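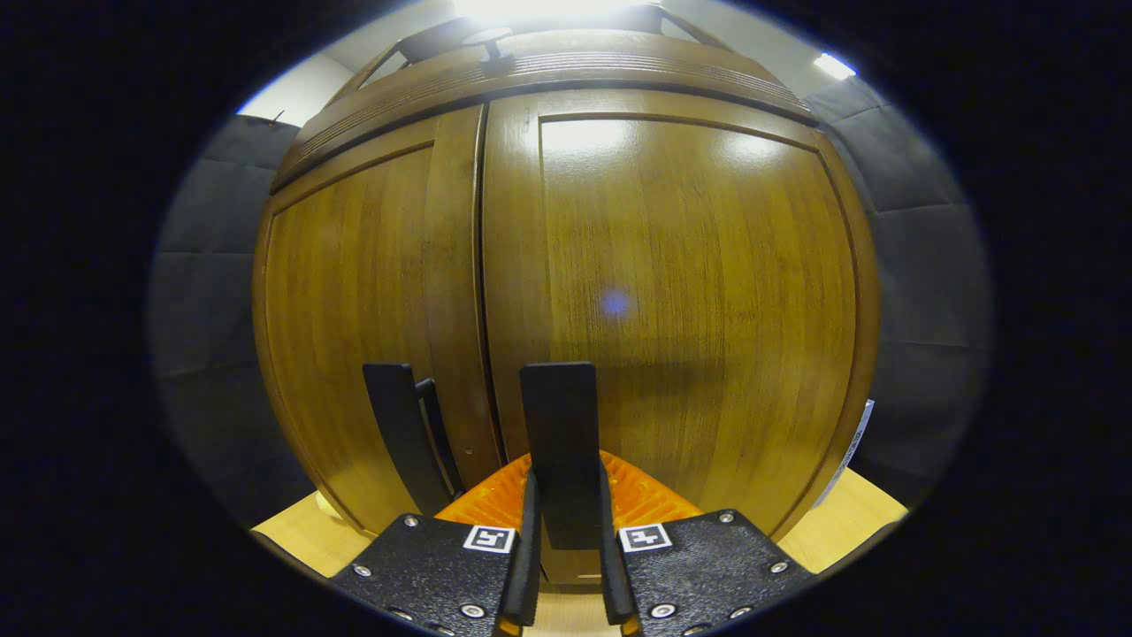
Two-door cabinet, golden-brown finish, crown molding.

Home Products Soil & Feed Spreaders Storage Contact

Gallix 7 Granular Fertilizer Spreader

The Gallix 7 is a walk-behind drop spreader for people who have more ground than patience. You fill the hopper, set the dial, and walk in a straight line. The first two are easy. For the third we can only offer the wheel marks, which will show you exactly where your mind wandered.

It was built for small farms, orchards and market gardens, the sort of place where a tractor spreader is too wide for the rows and a bucket and a scoop take all of Saturday. The drop opening runs the full width between the wheels, so fertilizer lands under the machine and stays out of the ditch, the road and the neighbor's lettuce. Your neighbor may miss the free feed.

Setting the rate

The dial goes from 1 to 7. We would love to tell you that each number means the same thing with every product, but fertilizer makers have never agreed on how big a granule should be, and they aren't about to start for us. Do a test strip over a tarp, sweep up what falls, weigh it, and adjust. Write the number on the bag. You will be sure you'll remember it, and in March you will be standing there with a full hopper trying 4, then 5, then 4 again.

Setting 1 is for fine seed. Setting 7 is more or less a hole. Please close the gate before filling.

What it will and won't spread

Dry granular fertilizer, pelleted chicken manure, pelleted lime and most grass or cover crop seed all run well. Powdered lime will go through if it's bone dry and the air is still, and you will look like a baker at the end of it. Fresh manure will not go through. We have had the question often enough to put the answer on this page.

Damp fertilizer is the usual cause of a blocked gate. The stirring bar breaks up soft lumps but it isn't a rock crusher. If a bag has set hard over the winter, deal with it before it goes in the hopper – a shovel and a bad mood work nicely.

The Hornik hopper cover

Sold separately, and yes, we know. It's a fitted cover with a drawstring that keeps dew and light rain off the load while you stop for lunch. It fits the Gallix 7 and the older Nkosi spreader, which we no longer sell but still carry parts for. The Nkosi owners are a loyal bunch and they write long letters.

Cleaning

Fertilizer eats metal. It eats ours a bit slower than most, but it has all winter to work if you let it. Empty the hopper, rinse it, leave the gate open to dry, and put a little oil on the axle and the gate slide. Two minutes with a hose will save you the price of an axle. Then store it indoors with nothing stacked on the handle.

Parts and warranty

The frame and hopper are covered for 2 years, the wheels and gate cable for one. The warranty doesn't cover rust from a load left in over the season, being towed behind anything with an engine, or being backed over by same. Gate cables, stirring bars and wheels are kept in stock. Have the number from the plate under the hopper handy when you order.

Our Zititz soil test kits ship in the same box if you order them together. Testing first may show that you need less fertilizer than you planned, a terrible thing for us to print on a page that sells spreaders.

Questions go to Nobuhle Ngcobo at the parts desk. She has talked over 1000 customers through changing a gate cable and would be pleased if you read the instruction sheet before becoming the next.

Prices checked March 6, 2018.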